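Wumance hand-held gripper comparison
Progress report for April
Prepared by Nives Pellegrini for Thomas Lombardi

Work this period was on the second item in the plan, choosing between the two finger pad sets for the hand-held tool. The first item, the mounting plate, is closed and the drawings are with Settimio Colombo.

We recorded 392 runs in furnished rooms, sorting clothes and soft household items into bins. Of these, 300 used the Marchetti pads and the rest used the older Perkum pads. The split is uneven. The second Perkum set arrived late, and Isamu Okabe will even out the numbers next month.

Both pad sets hold a single garment well. The differences show up with bunched cloth, where the Perkum pads tend to pick up two layers at once. The Marchetti pads do this less often but are harder to get under a flat sheet. Operators prefer the Marchetti set for long sessions — the trigger needs less force.

Camera blur is still the main problem. When the operator swings the tool between the pile and the bin, the wrist camera loses detail for part of the move. Hildegard Lammers went through the runs by hand and marked 37 as too blurred to use for pose tracking. A shorter exposure setting is being tried now. It makes dim rooms noisier, so we may also need a lamp.
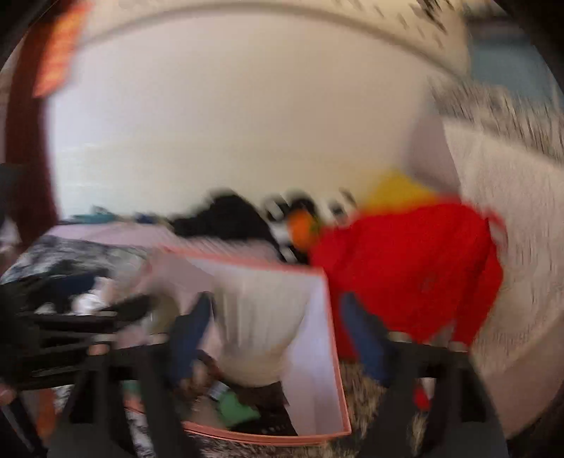 Figure 1. Wrist camera view with motion blur, gripper over an open bin, red cloth by the right pad.

Spending on this item to date is 2806 dollars, mostly pads and fasteners. We do not expect to go over the amount agreed for Tindenero.

Next steps: finish the Perkum runs, repeat the blur check at the new exposure, and send you a recommendation on pads. We need a decision from you on the lamp before we order the remaining parts.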